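Research > Working Papers > Automation Planning > Section 4

Print this page | E-mail this page

Last updated: Aug 1, 2018

4. Budgeting for a shared gripper cell

4.1 What the purchase price leaves out

The quotation is the number most groups plan around, and in our records it was the least useful one. The Lutberg laboratory bought its first arm on a single line of the annual equipment budget. The arm, the controller and the teach pendant were all on that line. The gripper fingers, the wrist camera, the cable sets, the mounting plates and the frame were not, and each was bought later from whatever account had money in it. When we went back through the orders we found 43 separate purchases tied to the cell, most of them small. The smallest were never entered as robot costs at all. They were booked as general supplies.

We therefore sorted every order into one of four groups: motion (arm and controller), contact (gripper, fingers, pads and covers), sensing (cameras, lenses, mounts and lights), and structure (frames, rails, brackets and guarding). Labor was kept apart and is treated in Section 5. Where one order covered two groups, we split it by the prices on the invoice. Where the invoice gave only a total, we put the whole amount in the group with the larger item.

4.2 Contact parts

Contact parts are cheap one at a time and are easy to leave out of a plan. A finger set for the gripper used at Lutberg is replaced after around 3,000 grasp cycles, or sooner if the pads have torn. The Vadaveck site runs its cell more lightly and stretches the same parts further, but it also keeps fewer spares, and in April it lost working days to a part that had to be made to order. We counted that delay as a cost of the contact group, though no invoice shows it.

Joints and fasteners need their own line. Pivot bolts are inspected every 500 cycles under the Lutberg maintenance sheet, and a worn one is changed on the spot. The bolt itself costs almost nothing. Changing it means the fingers have to be lined up again and the camera checked against them, so the real cost is in the time. A plan that lists only the hardware will come out low every year.

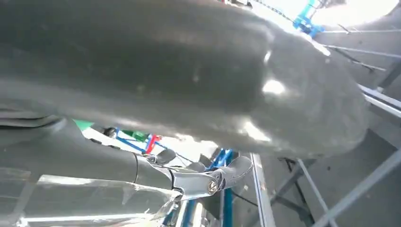
Figure 4. View from the wrist camera, with the gripper and its metal joint close beneath a large dark gray object. Blue framing and a silver vertical pole stand beyond the joint.

Clearance is the other item that early budgets missed. Long fingers reach into deeper spaces but put more load on the wrist, and a camera mounted near the fingers gives up part of its view to whatever is being handled. Beneš, the smaller of the two partner sites, ordered its fingers before the frame drawings were final and had to order again when the spacing changed. The second set was charged to structure, where it did not belong. We moved it back to contact for this study.

4.3 Sensing and structure

Lighting gave more trouble than cameras. All three sites bought a suitable camera on the first try, but two of them went on to buy extra lights, diffusers or blinds once strong light began to wash out parts of the view. We suggest holding back 10 percent of the sensing budget until the cell has run a full month in its final location. Money held this way was spent at every site that tried it, and mostly on small things.

Structure is bought once and then changed many times. Frames made of standard rail can be cut and rejoined, and the Candesden workshop, which builds most of them for the group, charges by the hour for changes. Ermira Nedeljković, who kept the purchasing records at Lutberg, began asking for a fixed price on the first two changes as part of the original order. The workshop agreed. The later frames cost slightly more at purchase and noticeably less over the first year — enough that the other sites have copied the wording.

4.4 Planning rule

From these records we drew a simple rule for a new cell of this size. Take the motion quotation as the base and write the other three groups as separate lines before asking for approval. Contact parts should be entered as a yearly cost, tied to expected cycles. Sensing should carry its held-back share. Structure should include at least two paid changes.

The rule has limits. All of our sites handle mixed objects at low volume, and a production line with one part and one motion would wear its fingers in a more regular way. We also had no cell older than four years, so the cost of replacing a controller does not appear in the data. Section 5 adds labor to the same four groups.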